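When a settlement offer comes back to bite

Most of the building disputes that come through the Skasolwood office of Skudia never reach a final hearing. They settle, often in the last fortnight, after both sides have spent money they would rather have kept. The principal who runs the firm's building and property work has been doing this for long enough to have a view on why, and it mostly concerns offers.

"People think of an offer as a sign of weakness, or as something you do at mediation with a sandwich in your hand," she says. "It's a document. It has consequences. If you write it properly and the other side knocks it back and then does worse, you have something to show the judge on costs."

She was speaking after a costs decision involving one of the firm's clients, a couple from Lumbao who had sued a renovation contractor, Umus, over kitchen and laundry work. The couple won. They recovered less than they had been offered in writing before the hearing, and the argument over who should pay for what went on for 13 months after judgment on the main claim.

She is open about the fact that the clients came to her after they had rejected the offer. "I wasn't there for it, so I can't take credit or blame. They had a letter from the builder's solicitors, two pages, open for 14 days. They read the figure, thought it was insulting and put it in a drawer. I understand that. They'd had no working sink since August."

The general position in court is familiar enough. The loser usually pays a share of the winner's costs. What is less well understood, she says, is how far that can shift once there is a written offer on the file. An offer made under the rules of court has to meet certain formal requirements, and if it does, the rules set out what follows when it isn't beaten. An offer made by ordinary letter, headed "without prejudice save as to costs", is a matter for the judge's discretion. The question there is generally whether it was unreasonable to refuse it at the time.

"At the time is the important bit. The judge isn't meant to look at it with the benefit of the judgment. You ask what the person knew on the day. Did they have an expert report? Had the defence been filed? Was the offer clear about interest and costs? If you don't tell someone what the number includes, they can't compare it with anything."

In the Lumbao matter, the letter said the sum was "inclusive of costs" and did not break it down. That helped the homeowners. So did the timing, as the offer arrived before the builder had served any expert evidence of its own. Against them was the fact that they already had a report, for which they had paid $2430, and the report valued several of the items well below what they were claiming.

"That report hurt," she says. "It was a perfectly good report. They'd ordered it themselves, and they hadn't read past the summary. The back half had the costings. When the other side's barrister put it up at the costs hearing there wasn't a lot to say."

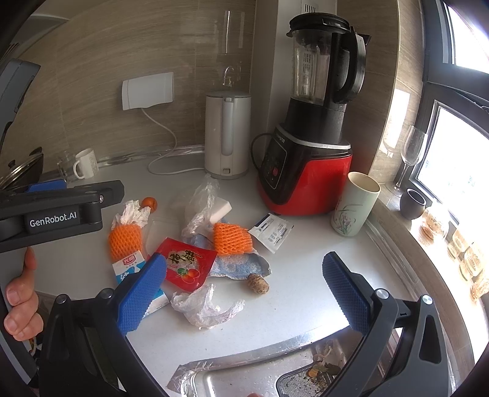 A pale kitchen benchtop and tiled wall.

The judge ended up making a split order. The builder paid the homeowners' costs to a date shortly after the offer lapsed, and from then on each side paid its own. She regards that as a fair result, if an expensive one. An order that the homeowners pay the builder's costs from the date of the offer was a real possibility, and she had told them so in writing before the hearing.

Asked what she would have advised had she seen the letter when it arrived, she takes a while to answer.

"I'd have told them to write back. Ask what's in the number. Ask for 3 more weeks if they needed it. A lot of the cases turn on the reply, or on there being none. If you ask a sensible question and the other side won't answer it, that goes a fair way to showing you weren't unreasonable. If you put it in a drawer, all the judge has is the drawer."

She would also have suggested a counter-offer, even a high one. In her experience clients resist this more than anything else she asks of them, particularly homeowners, who tend to feel that naming a lower figure is the same as agreeing that the work was acceptable. She tells them that the offer isn't shown to the judge until liability and damages have been decided, and that it can't be used against them on those questions.

"They nod, and then they ask me again the next day. Fair enough. It's an odd rule if you haven't come across it before."

The same points apply to contractors, who in her view are sometimes worse. She acts for both sides of the industry and has seen builders make an offer so early, and so low, that it does nothing for them later. An offer of a token sum in return for a full release will rarely be treated as a genuine compromise. Nor will one that is open for 2 days over a long weekend. There is no fixed minimum for an offer made by letter, but the recipient has to have a realistic chance to get advice.

She is wary of templates. The firm keeps one, but she says it gets rewritten nearly every time. The usual trouble spots are rectification work (who does it, by when, and who inspects it), retention money still held under the contract, and any counterclaim. An offer that resolves the claim and leaves the counterclaim hanging is hard to measure against a judgment dealing with both.

"I had one where the offer was to come back and fix the work, plus a payment. The court awarded money only. So which is better? We spent half a day on that. You want an offer the judge can compare on one line."

On whether tribunals differ, she is cautious. Many smaller building matters start in a tribunal where each party ordinarily bears its own costs, and people sometimes take from this that offers don't matter there. They can, she says, but the rules vary and so does the jurisdictional limit, and she would want to read the legislation for the particular claim before saying anything more.

The couple have since had the kitchen work redone by another contractor. The costs assessment is still to be finalised, and the parties have exchanged figures. Both sides have made offers on it, in writing, and the homeowners replied to theirs the same afternoon.

This article is general information and is not legal advice.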